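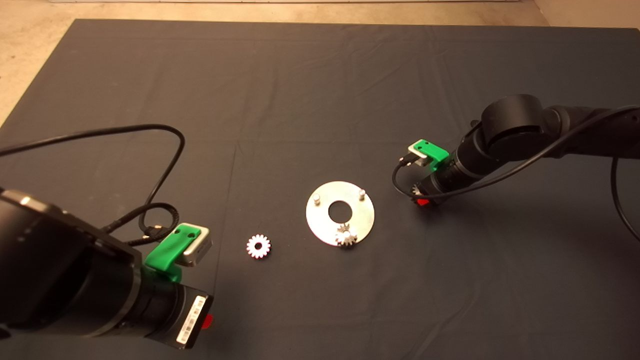 Figure 8. Dark gray cloth laid over the tabletop.

Section 4. Check-In Setup for Guest Apartments

Complete this section before the property accepts its first reservation through Vison Front Desk. Administrator access is required.

1. Open Property Settings and select Flumstead Apartments.
2. Enter the standard check-in and check-out times. Times entered at this level apply to every apartment.
3. Under Guest Rules, set the minimum age of the lead guest to 21.
4. Enter the security deposit. The system accepts amounts up to 4000.
5. Select Save, then sign out and sign in again.

Note: Deposits are held at the time of booking. Reservations made before January are governed by the earlier rules and must be edited one by one.
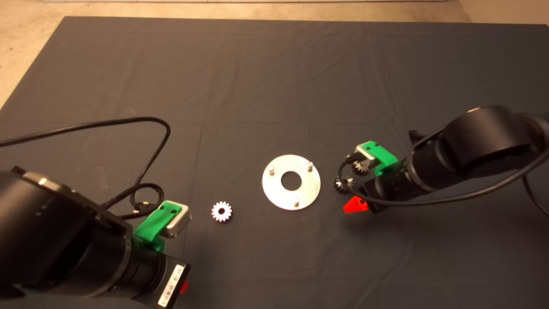

Vasić asked whether a late arrival would cancel the booking on its own, and was told that it would not, provided that Hold Overnight is switched on before step 5.

Caution: Do not change the deposit while a guest is checked in. The original hold will be released and cannot be restored.

6. Open Messages and select Arrival Letter.
7. Type the directions and door instructions. The letter may not exceed 400 characters.
8. Send a test letter to the Trudden office address and confirm receipt. 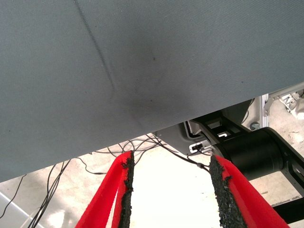

Figure 10. Gray twill fabric with a long crease.

If the test letter is not received, repeat step 6 and check the sender address. Section 5 covers room rates.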